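The Sponge Drawer

For 25 years I looked after the housewares aisle at the Dandum in Bratville, the store by the feed mill with the crooked D, and I suppose if you do anything that long you come away with opinions. Mine are mostly about dish brushes. When the store closed I thought I was done sharing them, and then in March a letter came from a company called Losus, asking if I'd like to spend my mornings telling them whether a table had been cleared properly.

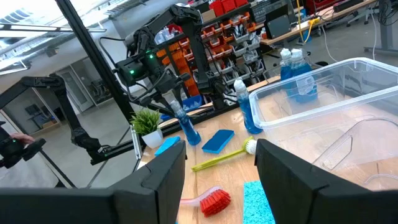
8 min read

I read the letter twice, standing in the hall with my coat still on, and then I put it under the fruit bowl and left it there for most of a week. My sister was the one who made me call. She said I'd been rearranging her pantry every time I came over for coffee and that she would take it as a kindness if somebody paid me to go and do it elsewhere.

So I went. Losus had the back half of a building out past the bowling alley, a big bright room with a gray floor and long lights overhead, and racks of little orange and red bins that I liked immediately. Whoever set up those bins had the right sort of mind. There was a wooden table in a black frame, and on it was what I can only call my old aisle in miniature: blue dish soap, sponges, brushes with bristles at one end and a good long handle at the other, and a clear plastic bin for it all to go into. And reaching in over the table were the arms.

They called the whole business Shen. I asked if Shen was a he or a she and the young woman showing me around said it was mainly a folder on her computer, but that people did say "he" when he was having a bad day. I can tell you that by lunchtime I was saying it too.

My job was a stool and a clipboard. One of the young people would lay the things out on the table, Shen would try to put them in the bin, and I would write down whether I'd have been satisfied if a new hire had done it. That was the wording on the sheet. Satisfied. I took it seriously, because I have trained a lot of new hires, and some of them cried, though I never meant them to.

On the first morning he got through 8 tries. The first one I remember perfectly well. He went for a sponge, closed his fingers on the air just above it, carried that air very carefully over to the bin, and let go of it. Then he went back and did the same thing again. I laughed until I had to take my glasses off, and then I felt bad, because the young man at the computer had gone pink up to the ears, and he'd plainly been up half the night.

"The sponge is shorter than he thinks it is," he said.

"Well, they do squash down in the package," I said. "We used to get returns over it."

He wrote that down! I hadn't had anybody write down something I said since the inventory of the flooded stockroom, and I went home that day feeling about a foot taller and told my sister the whole thing over meatloaf, with gestures.

By the time the weather warmed up he had sponges. He was really lovely with sponges, gentler than I ever was. Bottles came next and bottles were misery. A bottle of dish soap is a slippery thing with its weight down low, and when it's on its side it will roll if you so much as look at it, and Shen would chase one across that table with his two fingers like a man after his hat in the wind. I caught myself leaning. I'd be on my stool with my whole body tipped over to the left, willing it.

Sometimes one of the young people took over and worked the arms by hand, with a controller that they moved about while the arms did whatever they did. They told me that was how he learned, from being shown. They let me try it one afternoon at 2, after the pizza. I had expected it to feel like driving a car and it felt more like wearing somebody else's gloves. It took me ages to pick up one brush, and I have picked up more brushes than anybody in that building, and when I finally got it into the bin my blouse was stuck to my back.

"Handle first," I told them, once I'd sat down. "You're all putting them in bristles first. You'll ruin the bristles, and they won't dry."

They looked at each other. It seemed that everybody who had ever shown Shen how to put away a brush had done it whichever way was handy, and so he did it whichever way was handy, and not a soul had thought of there being a right way. I said there was certainly a right way. I said there was a right way at Dandum from the day I started to the day they took down the sign. So the next week I was the one showing him, mornings only on account of my wrist, and I did it 147 times, handle first, with a cup of tea going cold on the desk and the radio playing low.

I won't pretend I wasn't proud. I'd lie in bed and think about it, that there was something in the world now that would hold a brush the way I held it. I never had children to nag about bristles. My sister's boys were hopeless.

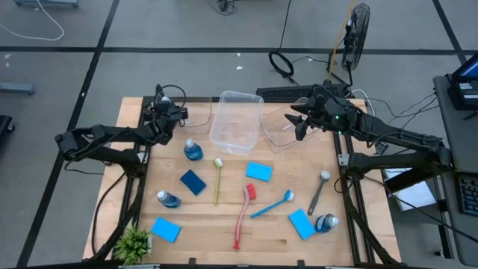
"So can one of those things clean up a kitchen by itself yet?" my sister asked me, that July, out on her porch with the beans in her lap.

"It can put away a few things it knows, most of the time, with somebody standing by," I said. "A whole kitchen, with wet pans and strange cupboards and people coming in and out, still needs a person."

She snapped a bean and thought that over. She has never been one for gadgets, and she keeps her toaster unplugged between slices. "Then I'd still have to do the part I don't like," she said, and I said that was about the size of it, and she asked which part they'd do next, and I said I thought bottles.

We talked a good while that evening, longer than we had in months. She wanted to know if I was putting somebody out of work, and I told her I'd wondered that too. I'd asked the young woman at Losus, who hadn't brushed me off. She'd said she didn't know, and that her own mother cleaned offices at night and asked her the same thing at every holiday. I thought about her mother quite a bit after that. I thought about my last spring at Dandum as well, when we were so short of hands that I was pricing mop heads with one arm and ringing the register with the other, and I'd have kissed any machine that offered to put up the sponges.

The next morning I got to the bench early and had my coat off before the lights had finished coming on. The spiky little plant was there, and I gave it a drop of water from my thermos lid, as I'd gotten in the habit of doing. The young man laid out the things, not neatly. He'd learned to scatter them the way a tired person would leave them. Then he pressed whatever it is he presses, and Shen woke up and had a think.

He took a sponge first, as he always liked to. Then he went over to a brush and stopped above it, and I held on to the edge of my stool. He turned his wrist a little one way and then a little back the other, and took it by the neck, just under the bristles, and brought it over and lowered it into the bin with the handle going down ahead.

After that he knocked over a bottle and pushed it clear off the table, and it went bumping away across the floor with the young man running after it.

I picked up my pencil. There was only the one box on the sheet, so I wrote very small. Satisfied with the brush, I put. Will need more help with the soap. Then I went and washed out my cup, and when I came back they had the table laid again.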